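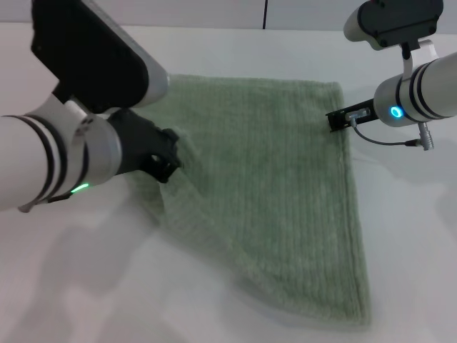 A pale green terry towel, not yet square, on a white table.

Towel folding course comes to Nurcombe, at $67 a seat

05/04/2023

NURCOMBE - A home goods store on the main street here has started charging people to learn how to fold a towel, and so far it has had no trouble filling the chairs.

The class runs two hours and costs $67, towels not included. It is put on by Kultier, the bath and bedding shop that opened in the old shoe store last November, using a folding method the company calls Ostar. Students learn a bath towel, a hand towel and, time allowing, a fitted sheet. They go home with a printed card showing the steps and a coupon for the shop's own towels.

The pitch is space. A flyer in the store window says the Ostar fold will "give you back a third of your linen closet." Asked where the third came from, the shop said it was based on customer feedback. It did not have measurements to share and could not say how large the closets were or how the towels in them had been folded before.

That matters more than it may sound. A towel takes up a certain amount of room however you fold it. A tidy stack sits flatter than a heap, and anyone who has pushed a closet door shut with a hip knows the difference. But a person who already folds in thirds, as plenty of people in Nurcombe do without a card, should not expect to find an empty shelf at the end.

The method itself is easy enough to describe. Lay the towel on a smooth, clear table. Get hold of it at two points and pull until the sides run straight. Bring one long side in by a third, then the other over it, then fold the strip in half and in half again. The finished towel goes on the shelf with the rounded edge facing out.

Most of the first hour goes to the pulling. The instructor's view is that bad folding starts with a towel that was never flat to begin with, and on this point the class is hard to argue with. Terry is thick and drags on itself. A corner gets tucked under, one side runs off at a slant, and what ought to be a rectangle ends up closer to a triangle. Fold that and the slant is still in there, only thicker. Students at the April session spent a good while lifting and resetting before they were allowed to make a single fold.

Whether it takes a paid session to learn this is another question. The Nurcombe library has several books on housekeeping that cover towels, and lending them costs nothing. One of them, an old paperback with a taped spine, gives the same fold in four drawings.

Kultier says 496 people have taken the class at its shops in Nurcombe and Zawadzka, and that nearly all of them would recommend it to a friend. The survey was handed out at the end of class, along with the coupon. There has been no follow-up to see whether anyone was still folding that way a month later, when the laundry is in the basket and dinner is on the stove.

The store also sells a closet package built on the same idea, with shelf dividers, bins, labels and a full set of matching towels. The largest version is priced at $1,819, installed. A salesperson said the dividers were sized for the Ostar fold and that other folds "might not sit right." The shop later said customers were free to fold however they liked.

Some of the people leaving the April class seemed happy with their evening. One said she had never known what to do with the side that sticks out. Another liked the card and planned to tape it inside the closet door, but said she would be keeping the towels she had.

The next class in Nurcombe is listed as full, with a waiting list at the register. Refunds are given up to two days ahead. The flyer asks students to bring one clean bath towel, dry, without fringe.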